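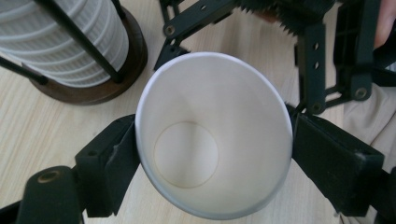 Marcelle Besnard says I should give the Brimport cup scheme a chance before I start moaning, and that 91 per cent is a brilliant result for a first go. So, a thread, mostly for Marcelle, on what I think that 91 per cent is made of. Mute me now if you don't care about cups.

Quick recap if you don't live here. Since the spring, a takeaway hot drink in the town centre costs you an extra 26p if it comes in a paper cup. Or you borrow a plastic one through an app called Femamau, put down a deposit and drop it in a bin when you're finished. Paper bad, plastic good, which took me a minute.

The poster in the library says "91% of our cups come back!" Same line on the bus shelter, same line in the newsletter. I've now seen it in so many places that people quote it at me as if they'd counted them in themselves.

91 per cent of what, though? I asked on the Femamau help page and got a smiley face and a link to the poster.

Asked again by email. To be fair to them, this time a person wrote back, Hugo Barbier, and he was perfectly pleasant. The figure is for cups "returned or resolved".

Resolved! I asked what resolved meant. If you don't bring your cup back within the time limit, the app keeps your deposit and closes the loan. Loan closed, cup resolved. The cup could be in a hedge.

I'm not saying they are in hedges. I'm saying the number can't tell you either way, and it's the only number anybody has put on a poster.

What I'd like is dull. How many went out, how many physically came back, how many times each one has been used. Hugo says the third one is "something we're looking at for a later release". It has a code printed on the bottom of every cup! What's the code for?

The number of uses is the whole argument, by the way. A thick plastic cup takes more making than a thin paper one, and then you've got to wash it and drive it about. It has to go round a good many times before it's worth doing. If most of them go round twice and end up holding pens, we've made things worse and felt good about it.

Ours holds pens. I'm aware.

Washing. The cups used in Brimport are not washed in Brimport. They go to Millon, which is a fair old drive, in a van, and come back in the same van. I asked if the van was in the sums and was told that transport is "considered". I consider going to the gym.

Now the 26p. I was told by three different people that it "goes to the environment". I'd love to know its sort code.

Pascal Le Goff, who has the café by the bridge and has sold me more flat whites than is good for either of us, says he keeps it. All the shops do. There's no rule about where it goes, he just rings it up as a separate line. He was a bit embarrassed and said it about covers his Femamau subscription.

So the charge on the paper cup pays for the app that lends out the plastic cup. Maybe that's sensible. You could defend it. But then put that on the poster.

Reply from Evaristo Vitale: "You'd rather do nothing then?" No, Evaristo. I'd rather know. If it works I'll shut up and carry a cup about like everyone else.

And I don't think paper cups are fine, before anyone else starts. Most of them have a thin plastic lining, that's what stops your tea coming out of the bottom, and it's also why you can't just chuck them in with the newspapers. Plenty of people do, me included for years.

The "compostable" ones annoy me more, if anything. Compostable where? Leblanc, who supply half the cafés here, say on their own leaflet that theirs need an industrial composter. Our food waste lorry doesn't take cups of any sort. So they go in the ordinary bin, with a little green leaf printed on the side.

I rang the council to check I had that right. Twenty minutes of pan pipes, then yes, ordinary bin. The man was very nice and said he gets asked a lot.

Somebody has sent me the scheme's launch document (thank you). It says the trial would be judged a success if there were 900 registered users by October. Registered. I'm registered. I've borrowed one cup, see pens.

It also says there'd be an independent review. I've looked for it. Hugo says the review is the survey that pops up in the app after you return a cup. So the only people asked are the ones who brought it back. I'd get good marks too if I only asked people who'd turned up.

Clémence Le Goff (yes, related, she does the café's early shift) makes the best case I've heard for it. She says the bins by the bridge used to be spilling over by lunchtime and now they mostly aren't. That's worth something. I walk past them and I think she's right.

Then again, they also put in a bigger bin. Same month as the scheme. I did point this out and she told me to drink my coffee.

What did she think would help? Sitting down. China mugs, the dishwasher out the back, no app. A lot of people who ask for takeaway then stand on the pavement outside for seven minutes and hand the cup back in. She'd give them 26p off for taking a mug to the wall.

I like that a lot, and I notice it has no logo.

Anyway Marcelle, that's where I've got to. I've written to ask for the going-out and coming-back figures for the whole trial, without the resolved ones. If they come to 91 per cent I'll post them here and buy you a drink, your choice of vessel.

Hugo has just replied to say it's been passed to the relevant team. Will update when they find out who that is.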